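Lista Clakov — iluminação e materiais em motores de render
sex., 12 de julho
Por: equipa de render, Drandimmont

Este site utiliza cookies para guardar as preferências de leitura do arquivo. Ao continuar, aceita a nossa política de cookies.

Assunto: Re: ruído e manchas nos cantos de interiores brancos

Em junho, alguém da Starnbridge escreveu para a lista:

> Temos uma sala fechada, paredes com albedo 0,9, e os cantos aparecem
> manchados mesmo com 300 amostras por pixel. Subimos para 4,000 e as
> manchas diminuem, mas não desaparecem. O denoiser piora a situação,
> transforma o ruído em nuvens. A mesma sala com paredes cinzentas sai
> limpa. É limitação do Rai ou erro nosso de configuração?

Respondo por partes, porque há dois problemas misturados.

O primeiro é o albedo. Com 0,9 em todas as superfícies, cada ressalto perde apenas 10% da energia, e um caminho ainda transporta mais de um terço da contribuição inicial ao décimo ressalto. Se o limite de profundidade estiver no valor de origem, a energia restante é cortada e os cantos escurecem. Isto é viés e não ruído: aumentar as amostras não o corrige. Nos nossos testes usamos profundidade máxima de 40 para interiores deste tipo, com roleta russa só a partir do oitavo ressalto. Para tinta branca comum, 0,8 é um valor mais defensável do que 0,9, e o tempo de render desce bastante.

O segundo é o denoiser. Ele depende dos buffers auxiliares de albedo e normais, e numa sala branca esses buffers quase não têm informação: o albedo é constante e as normais só mudam nas arestas. Sem guias, o filtro interpreta a variância de baixa frequência como sombreado real. Convém exportar a passagem indireta em separado e filtrar só essa. 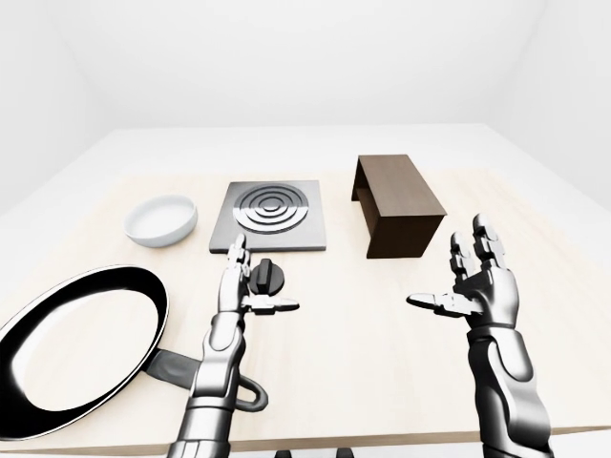 Fonte: imagem gerada por computador. Arquivo da lista Clakov.

Para comparar configurações, sugiro uma sala sem janelas, paredes lisas e uma superfície de madeira clara com grão discreto. O grão serve de controlo: se o filtro o apagar, a intensidade está demasiado alta. Metal polido no mesmo ficheiro também é útil, porque os reflexos denunciam amostragem insuficiente muito antes das superfícies difusas.

Quanto às sombras nos cantos, convém não as eliminar por completo. Um gradiente fraco na junção das paredes é o resultado correto. Já vimos cenas em que se acrescentou oclusão ambiente por cima da iluminação global para "definir" a aresta, e o efeito fica contado duas vezes.

Tempos, na nossa máquina de referência: a sala completa, com profundidade 40 e albedo 0,8, levou 1,590 segundos sem denoiser. Com a passagem indireta filtrada, bastaram cerca de 300 amostras para um resultado equivalente a olho. Não medi o erro quadrático; se alguém tiver uma referência convergida, agradeço os números.

Falta verificar a versão do Rai que a Starnbridge está a usar. As anteriores à mudança do amostrador tinham correlação visível entre pixels vizinhos em caminhos longos — o padrão aparece como uma grelha ténue e confunde-se com as manchas descritas. Basta trocar a semente e renderizar de novo: se as manchas mudarem de lugar, é variância; se ficarem onde estão, é viés ou geometria. Neste último caso, verifiquem as normais nas junções e a espessura das paredes.

Anexem o ficheiro de configuração na próxima mensagem, em texto simples.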